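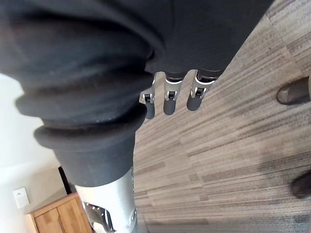 *A three-fingered hand and its fabric sleeve at our premises.*

## About Womeck

Womeck supplies fitted covers for robot arms and hands, and provides the measuring, fitting and repair services that go with them. The company was founded by Orysia Zhuravel and Lorna Ogilvie, who had previously worked together on protective clothing for laboratory staff. Our customers are universities, training colleges and small manufacturers.

### What we offer

Our principal product is the Lysenko sleeve, a soft textile cover made to the measurements of the individual arm. It is intended for indoor settings in which people work close to the machine and where dust, lint or light knocks are a regular concern. It is not suitable for welding, paint spraying or outdoor use, and we will say so plainly at the enquiry stage.

Each sleeve may be ordered in one of 3 lengths. The longest is supplied with additional fabric at the cuff, which may be rolled back when the joints need to be inspected. The fingertips are left uncovered as standard, so that the grip pads supplied by the hand's maker remain in use.

To date we have delivered 1,563 sleeves. Customers with older equipment are welcome to apply, although arms for which no drawings exist must be measured in person.

### Fitting and aftercare

Fitting is carried out by our own staff, under the direction of Khrystyna-Mariia Melnychuk. A member of the customer's staff who is authorised to stop the machine must be present throughout. After fitting, the arm is moved slowly through its full range and the sleeve is checked at every joint for pulling or trapped cloth.

We advise that sleeves be inspected after every 300 hours of running and returned to us for assessment at 400. Repairs are made in our workroom by Inna Savchuk and her team. A loan sleeve can be provided during this period – please request one when booking the return.

### Our partners

Cloth is woven for us by Brandum, and fastenings are supplied by Zinness. Both firms have worked with us since our first year of trading.

### Enquiries

Requests for a quotation should be addressed to Inna Koval in the customer office, stating the make and age of the arm and the type of hand fitted. Fitting visits for September are now being arranged.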